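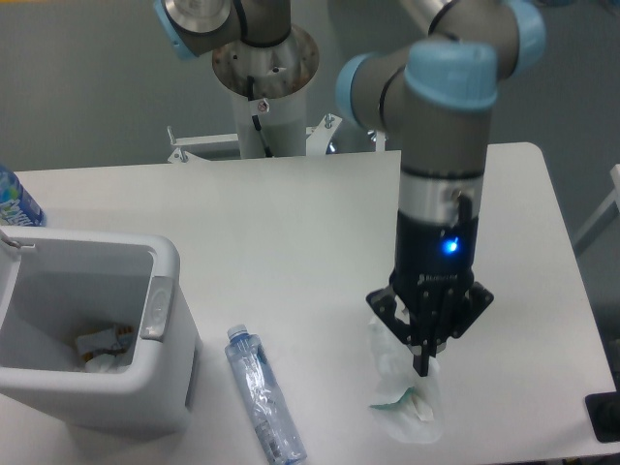 Tissue in the gripper at the Flores table, bin at left.

Cesero: Progress Report to the Gornov Fund
Prepared by the Fakwood manipulation group
5 min read

Summary

Cesero is collecting demonstrations of a table-clearing task for training a grasping and placing policy. The grant calls for 3,000 accepted episodes. At the close of October we had 1,000. That puts us behind the schedule in the proposal, and most of the gap comes from the first weeks, when we were still changing the recording setup. Collection now runs every working day and the rate has been steady since the changes described below.

No change to the budget is requested. We do ask the Fund to approve a change in the order of the work, covered at the end of this report.

The task

The arm clears trash from a table into an open bin. The items are things people leave behind after lunch: drink bottles, tissues, food wrappers, bits of soft plastic. An episode begins with the arm at its rest pose and at least one item on the table. It ends when the table is clear of trash and the arm has returned to rest, or when the operator calls a stop.

We picked this task in the proposal because the items behave so differently from one another. A bottle keeps most of its shape and can roll. A tissue has no fixed shape, and the fingers have to close very near the tabletop to get hold of it. Clear plastic is hard for the cameras. A policy that does well on one of these can still be poor at the others, so the set needs enough of each.

The operator drives the arm by hand from a lead device next to the table. We record the camera streams, joint positions, gripper opening and the operator's commands on a common clock. Each episode also carries a short text instruction, such as "put the bottle in the bin" or "clear the table."

Work done this period

Most of the period went to collection at the Flores site. We use a white table, a white bin and a gray background there, and kept them the same through the whole period. The proposal had us changing backgrounds from the start. We put that off after the pilot, when it became clear that we could not tell a bad demonstration from a bad camera setting if everything was changing at once.

Three pieces of setup work were finished:

The time limit for a single-item episode was set at 55 seconds. The pilot had no limit, and some of the early episodes contain long stretches where the operator is lining up the same grasp again and again. Those were usable as failures but not as demonstrations. With the limit in place operators stop and reset.

The reset procedure was written down. Before each episode the operator empties or partly empties the bin according to a card, lays out the items named on the card, and checks that the arm is at rest. The cards vary item position and orientation. Bottles are laid down pointing toward the bin, away from it, or across the table. Tissues are crumpled fresh for each episode, and the operator is told not to shape them for an easy grasp.

The review tool was moved from the office to the site. Operators can now replay an episode right after recording it and mark it for rejection themselves. This has cut the backlog considerably. It also means that a camera fault is caught the same morning, where before it could run for days.
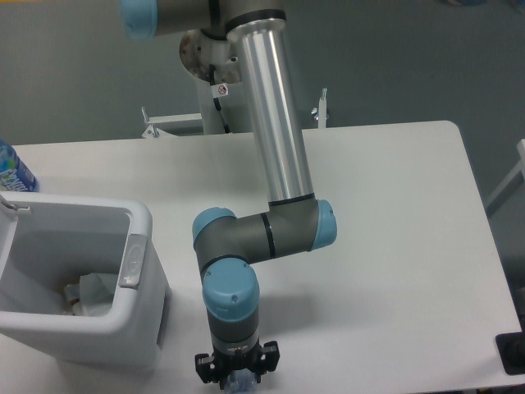
Bottles

Bottle episodes are the strongest part of the set. Operators learned them quickly and the accepted share is high. The usual approach is from above, with the fingers on either side of the body or the neck, then a lift that clears the bin rim before the arm moves sideways. We had some trouble with bottles catching on the rim when the lift was too low. The instruction to operators now says to lift first and travel second, and recent episodes are cleaner for it.

Crushed bottles need more attention. A crushed body gives the fingers an uneven surface, and the bottle can turn in the grasp as it leaves the table. We keep episodes in which it turns, provided it still ends up in the bin. A policy will meet the same problem and should see how an operator handles it.

We also record episodes where a bottle is present but is not the item asked for. In these the operator picks up a tissue or wrapper while the bottle stays where it is. They matter for the instruction-following part of the work, and the pilot had almost none of them.

Soft items

Tissues and thin plastic are slower. The most common reject is a close on nothing: the fingers come together just above the item and the arm lifts away empty. The second is contact with the table hard enough to trip the force limit. Operators are working in a narrow band between the two.

We tried lowering the force limit and went back to the original setting after a week. The lower limit gave too many stops on good grasps. A slower descent over the last part of the approach worked better, and this is now the default when the card calls for a soft item.

There is one labeling question we have not settled. When a soft item is crumpled up, reviewers cannot always say from the video whether it is paper or plastic. The operator knows, because it is on the card, but some reviewers were labeling from the picture alone and the two did not match. For now the card takes priority and the reviewer may add an "unclear" flag. We would like to hear from the Fund's technical reader on whether flagged episodes should go in the main release or in a separate folder. 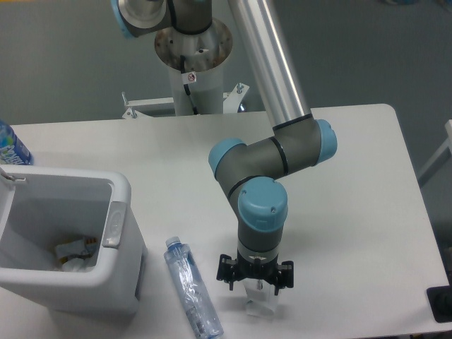
Soft-item episode with a bottle lying on the table.

Quality checks

Every episode is reviewed by one person who did not record it. Where the reviewer disagrees with the operator's own mark, a second reviewer decides. Reasons for rejection are logged from a fixed list: missed grasp, dropped item, item outside the bin, wrong item, time limit, force stop, camera fault, layout error.

Layout errors were the surprise of the period. These are episodes where the motion is fine but the table does not match the card, usually because an item from the episode before was left in place. The recording is still good data if the card is corrected. We have started correcting cards instead of throwing the episodes out, and each corrected card is marked as such in the log.

Rejected episodes are stored. Missed grasps and drops are kept with their labels for a possible failure-detection study, which is outside this grant.

Early training check

We trained a small policy on the accepted episodes to see whether the data could be learned from at all. This was a check on the recordings and the results should not be read as project results. The policy moves to the right item in most trials with a bottle. With soft items it reaches the right part of the table and then closes too early. That is the same mistake our newer operators make, so we are going back over the soft-item episodes for hesitation and near misses that passed review.

The check also turned up a clock offset between 2 of the recorded streams in one batch. The offset was constant and has been corrected. The raw files are kept unchanged.

Problems and delays

Gripper wear has been higher than expected. The finger surfaces lose grip on smooth plastic, and operators notice it before it shows in the logs. A replacement set is on order, and we now swap on a fixed schedule.

Operator hours were short for part of the period. Two new operators have finished training, and their first episodes are reviewed separately until the reject rate settles.

Next period

We will continue at the Flores site until the soft-item share catches up with bottles. Changes of background and lighting will follow after that. The proposal had these in the opposite order, and this is the change for which we ask approval.

Also planned:

- multi-item episodes with a full "clear the table" instruction
- a wider range of wrappers and packaging
- a partial release to the Fund for inspection, with cards and rejection logs included
- a repeat of the training check on the reviewed soft-item data

Spending is in line with the budget except for gripper parts, which are over. The difference can be covered from the travel line. A revised table is attached to the financial statement sent separately.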